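このサイトでは、サービス向上のためにクッキーを使用しています。閲覧を続ける場合、クッキーの使用に同意したものとみなします。　[同意する]　[設定を変更]

私たちについて

Memen(メメン)は、機械に手作業を教える小さな会社です。本社はBritthorpeにあり、作業場はRimamvilleにあります。社員は12人です。半分はソフトウェアの出身で、残りの半分は修理や組立の現場で長く働いてきた人です。

私たちがよく受ける質問は、「機械はもう、人の代わりに家事や工場の細かい仕事ができますか」というものです。短く答えるなら、「いくつかはできます。多くはまだです」となります。このページでは、もう少し長い答えを書きます。 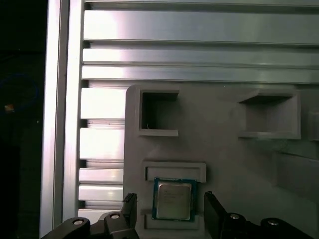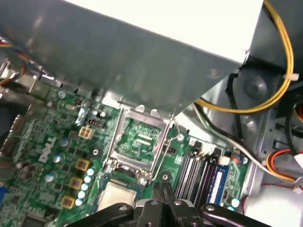

CPUの作業とグリッパー。Rimamvilleの作業場にて。

なぜパソコンの組立を選んだか

会社を始めたとき、私たちは課題を決めるために、家庭と小さな工場の仕事を259種類、表に書き出しました。皿を棚に戻す、シャツをたたむ、ねじを箱に分ける、電池を交換する、というような仕事です。そのあと、一つずつ「今の機械にできるか」を自分たちで判定しました。条件をそろえれば任せてもよいと判定したものは、52種類でした。この数字は私たちの基準によるもので、ほかの人が調べれば違う数字になると思います。

その表の中で、私たちが最初の大きな課題に選んだのが、デスクトップパソコンの部品交換です。CPUをソケットに置くという仕事は、人間にとっては数秒で終わります。向きを合わせて、まっすぐ下ろして、レバーを戻すだけです。しかし機械にとっては、この中に難しいことがたくさん入っています。部品は薄くて、つかむ場所が少ないです。力が強すぎると部品を傷めますし、弱いと途中で落とします。ケースの中には電線やメモリーがあり、指が通る道は広くありません。

治具の上で部品をつかむことと、本物のケースの中でそれを置くことは、別の仕事だと私たちは考えています。前のほうは、部品の場所がいつも決まっていますので、早くから安定しました。後のほうは、ケースの型が変わるとやり直しになることが多く、今も研究の中心です。

工場と家庭のちがい

工場では、部品の置き場所や照明を人間が決めることができます。機械に合わせて作業台を作り直すこともできます。ですから、最初に役に立つのは工場のほうだと思います。

家庭ではそれができません。台所のスポンジは毎日ちがう場所にありますし、洗濯物は同じ形で置かれることがありません。お客様から「パソコンの部品を扱えるなら、タオルぐらい簡単でしょう」と言われることがありますが、私たちの経験では反対です。硬いものは形が変わりませんが、布は持ち上げた瞬間に形が変わります。タオルについては、私たちはまだ展示会で見せられる段階にいません。

Caldeiraプロジェクト

現在の主な活動は、Caldeiraという名前のプロジェクトです。古いパソコンを修理してもう一度使うために、機械と人間が同じ作業台で働く方法を調べています。最初の計画では全部の工程を機械に任せるつもりでしたが、途中でこの考えをやめました。今は工程を16に分けて、機械がする工程と人間がする工程を決めています。電線を横によける仕事と、最後の確認は、人間の担当です。

次の段階は6月に始まります。ケースの型を増やし、一度失敗したときに機械が自分でやり直せるかどうかを試します。現在は、つかみ方を失敗すると機械を止めて、人間が部品を元の場所に戻しています。この時間が意外に長く、作業全体の速さを決めています。

私たちの約束

実験の結果を紹介するときは、成功した回数だけを書くことはしません。何回試したか、人間が何回手を貸したかも一緒に書きます。動画を公開するときは、早送りをした場合、その倍率を画面に入れます。

また、見学に来られた方には、機械が失敗するところもお見せしています。共同研究の相談では、むしろ失敗の場面について質問していただくほうが、話が早く進みます。

見学とお問い合わせ

Rimamvilleの作業場は、予約をしていただければ見学ができます。学校の団体も歓迎します。作業場があまり広くありませんので、人数が多いときは二つの組に分かれていただきます。共同研究、部品の持ち込み、採用についてのご相談は、お問い合わせのページからお送りください。日本語と英語でお返事をいたします。

最終更新:2018年1月9日

最近の記事
・ねじを締める仕事はどこまで任せられるか
・治具を自分たちで設計するときの注意
・タオルをたたむ実験、途中の報告
・Caldeira:工程の分け方を変えました
・Britthorpe本社の受付時間について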